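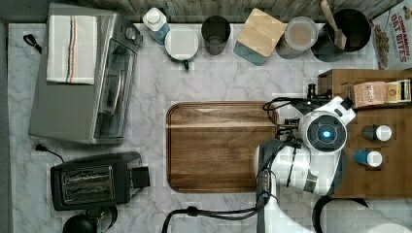
Fossil Working Group, minutes, January 8, 2005. The Clonutton quarry returns were accepted: 468 bone fragments logged, 22 assigned to seabirds. Small pieces will be sorted on a wooden board with rounded corners, like the one on the marble-patterned counter — metal trays chip the edges. The Breathnach cast was deferred.

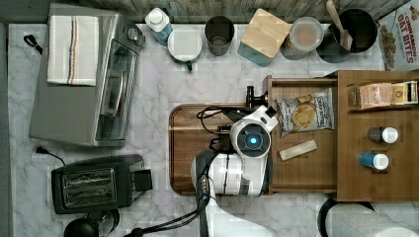

Does the Gurolmont wing bone belong to a penguin? The joint surface is too worn to say, and it stays listed as an unidentified diving bird.

Purnmont survey: two trenches remain open. The grant balance of $2790 covers backfilling and one set of thin sections. Trench plans are due in February.

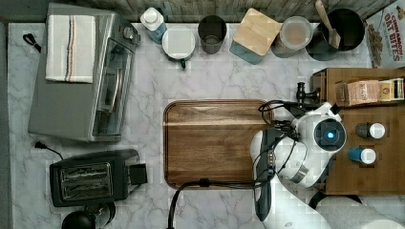
Actions

Recheck the Clonutton layer numbers. Send the Gurolmont bone for scanning.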